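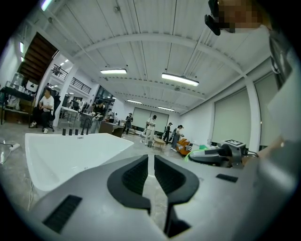

From: Hollis Nakamura
To: Flullau robotics club list
Date: 2022-12-14
Subject: Re: gripper sessions, are we doing them again?

Hi all,

Answering the list because three people wrote to me off-list with pretty much the same questions. Yes, we are doing them again, and yes, I'm very excited about it!

First the good stuff. The hand-held grippers are holding up far better than I thought they would when we started in September. The ribbed fingers were a big step up from the smooth ones (thank you, Nusness crew, for the molds). With the smooth set I could barely keep hold of a mug handle, and the new ones grab a folded dish towel on the first try nearly every time. If you were at the early sessions and went home frustrated, please come back and give it another go. It feels like a different tool.

We're at 2375 usable recordings as of last night. The tasks are still the household ones: clearing a desk, putting things in the bin, setting up the small round coffee table, tidying the shelf. The tub tasks are new and I love them. There's something very satisfying about getting a sponge along that curved side without the fingers catching on the rim. It took me most of an evening to get a clean one and I wanted to call everyone over.

Now the quoted part, with answers in between.

> Do we need to sign up ahead, or can we just show up like in the fall?

Sign up, please. We have more people than grippers at the moment, and last time folks stood by for half an hour before they got a turn. The sheet is on the club page under Sellmont. Put your name next to a station, and put a second choice too. If you only want to watch for a bit before you decide, come anyway, you don't need a slot for that.

> I'm in the intro class and have never touched one of these. Is there a training thing first, or do I learn as I go?

A short one. You'll get a gripper, a chair and a box of odds and ends, and you practice picking things up and putting them down until your hand stops thinking about it. For most people that's 5 or 6 tries per object. Then you pair up with somebody who has recorded before and do your first real task with them next to you. Slow is fine. Slow is good, really — the students training the model keep telling me they'd take one calm, steady recording over a pile of rushed ones.

> My recordings from last time were all marked "lost tracking" and I don't know what I did wrong.

Most likely your sleeve! The square marker on top of the gripper has to stay in view, and a loose cuff slides right over it when you reach down. Roll your sleeves up or wear something snug. The other usual suspect is parking the gripper face down between takes and picking it up before the recorder is ready. Set it down with the marker up, wait for the beep, then lift. I went through six of your files and the motion itself looked really nice, so don't be discouraged.

> Does this count toward the project requirement, or is it only a club thing?

Both, if you write it up. Quintanilla counts it as project work when you hand in one page on a task you designed yourself, plus the recordings. Design a task, by the way! We've done the desk to death. I'd love to see something with two grippers at once, or two people passing an object across a table.

> What about the competition?

The spring round asks for 300 recordings of one single task per team, and then the trained policy gets run on an arm on the day, with objects you haven't seen. We have enough people for two teams. Reply to me (not the whole list) if you want in, and say whether you'd prefer recording or training. I'd like to have both teams set before break so they can pick tasks.

A few housekeeping bits. Mind the cables on the floor when you walk between stations with a gripper in your hand, you will be looking at the gripper and not your feet. Charge the headsets when you leave. File names start with your initials, then the task, then the take. I still have almost an evening's worth of files called "test" and "test2" and "testfinal", and if any of those are yours please tell me which task they belong to.

See you at the stations!

Hollis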